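Section 4. Fitting and Adjusting Your Trucks and Wheels

Welcome back! If you have come straight from Section 3, your grip tape should be down and trimmed by now and your deck should be lying somewhere flat. This section covers the part most people are itching to get to, which is putting the running gear on your Zarkholm cruiser deck. Take your time over it. A first-timer working at a kitchen table usually needs nearly 60 minutes, and there is no prize for going faster.

Everything here applies to the Zarkholm pintail and the Zarkholm drop-through alike, except for step 3, where the two part ways.

Before you start

Lay out the deck, both trucks, the two riser pads, eight bolts with their locknuts, four wheels, eight bearings, and the little bag of spacers and speed washers. You will also need the skate tool from the box and a Phillips screwdriver that fits your bolts snugly (a sloppy one will chew up the heads before you know it). An old towel under the deck keeps the grip tape from scratching your table – and believe me, it will scratch your table.

Mounting the trucks

1. Turn the deck so the grip side faces down and the eight bolt holes are looking up at you. Find the small Z stamped near one end. That end is the nose.

2. Push one bolt through each hole from the grip side. If a hole feels tight where the tape has folded into it, clear it with the tip of the screwdriver and try again.

3. Pintail: set a riser pad over each group of four bolts, then lower the truck onto the pad. Drop-through: leave the riser pads in the bag, pass the truck hanger through the cutout, and seat the baseplate on the top side of the deck.

4. Check which way the kingpins point. On these trucks the big kingpin nuts should face outward, toward the nose and the tail. If one of them faces the middle of the board, that truck is on backward and the board will turn the opposite way from your lean at that end.

5. Spin the locknuts on by hand, then tighten them a little at a time, going corner to corner like you would with the lug nuts on a car. Stop when the bolt heads sit level with the grip tape.

Caution: Don't keep cranking once the heads are level. Pulling them down into the deck can crack the top layer of wood, and a crack there tends to travel.
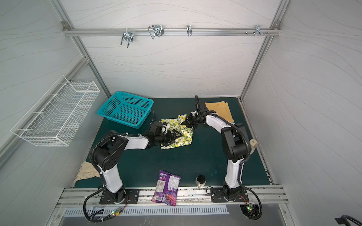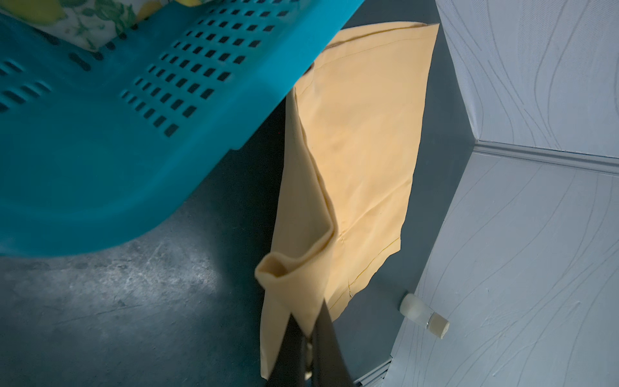 Fitting the bearings and wheels

6. Set a bearing on the axle with its shield facing the truck, put a wheel over it, and press down firmly with both hands until the bearing seats all the way. You'll feel it stop.

7. Lift the wheel off, turn it over, drop a spacer onto the axle, and press the second bearing in the same way. Do the remaining three wheels.

8. On each axle, put one speed washer, then the wheel, then another speed washer, then the axle nut. Tighten the nut until the wheel stops spinning freely and back it off by a quarter turn. You want the faintest bit of side-to-side play.

Note: If you ordered the Prura soft wheels, one side is printed and the other is plain. The printed side goes outward. They'll roll fine either way, but Milagros Correa in our workshop drew those prints and she would love for people to see them.

Setting the turn

9. Stand on the board on carpet or grass, feet over the bolts, and lean gently to each side.

10. If the board feels stiff, loosen both kingpin nuts by half a turn. If it feels twitchy, tighten them by half a turn. Keep front and back the same until you have ridden for a week or so and know what you like.

Caution: The end of the kingpin must always stick out past its nut, or at the very least sit flush with it. If the nut has crept down below that point you have loosened too far, and you should fit a softer bushing instead. The Alura bushing set comes in three softnesses and fits all of our trucks.

11. Take a short ride somewhere flat and quiet, say 15 minutes, wearing your helmet. Then turn the board over and check every nut again. New bushings settle, and a nut that was snug indoors may want another small nudge.

Wheel bite

If the board stops short in a hard turn, or you find a rubbed patch on the underside above a wheel, the wheel is touching the deck. Tighten the kingpin nuts first. If that doesn't cure it on a pintail, add a second riser pad at each end, using the longer bolts from the spares bag. Please don't ride on until the rubbing has stopped.

Once the board turns the way you like and nothing rattles, go on to Section 5, Cleaning and Storing Your Board.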